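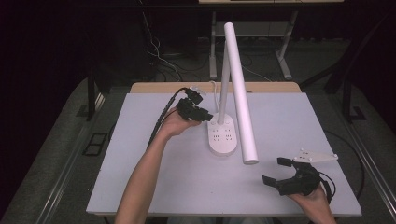
Perkgate to Fliltwood torch walk: what we know so far

The Founders' Day torch walk is on again for July, or so the district office tells us. The route published this week starts at the old tram shed in Perkgate, goes over Naqvi Bridge, climbs through Donudden and comes down into Fliltwood by the cattle market, where the flame is to be handed to the mayor. It will take 3 days. The last walk took two, over the same ground, and the notice doesn't say what the extra day is for.

There are to be 44 stages, each with its own bearer. Schools, sports clubs and the two fire crews have been given first pick, and whatever is left will go to the public by ballot. Anyone who remembers the last ballot will want to know who is doing the drawing this time. I asked and was told "the usual arrangements", and I have no idea what those are. Last time three stages in Donudden went to members of the same rowing club, who may of course just have been lucky.

Money next. The district has set aside 3477 for the whole thing, to cover road signs, first aid, water, tabards and the supper at the end. Tabards alone ate up a good half of that last time, and they're still in boxes at the tram shed. Couldn't we wear those? The answer I got was that the logo has changed. I have seen the new logo. It is the old logo with a thinner line round it.

Ottó Szűcs, who is running the route this year, was more forthcoming than the notice. He says the climb out of Naqvi Bridge will be walked on the verge side only, with the road left open to cars, and that the police have agreed to this "in principle". I have heard a lot of things agreed in principle over the years. The bypass was one of them. He also says there will be a van at the back for anyone who can't finish their stage -- a good idea, and one that several of us asked for last time without getting a reply.

A press morning is planned at the library in Fliltwood, to "build excitement". The leaflet promises 290 marchers at the closing parade. I'd like to see the list, seeing that bearers' names aren't due to be drawn for weeks and two of the bands haven't been written to yet. One bandmaster learned he was taking part when I rang him.

None of this means you should stay at home. The stretch by the river is lovely at that time of year and the children like the flame. If you want to be a bearer, forms are at the district office and at both libraries, and must go back by hand or by post. Keep a copy of yours, and ask for a receipt.

Letters about the route, including rude ones, can be left in our box by the Perkgate post office.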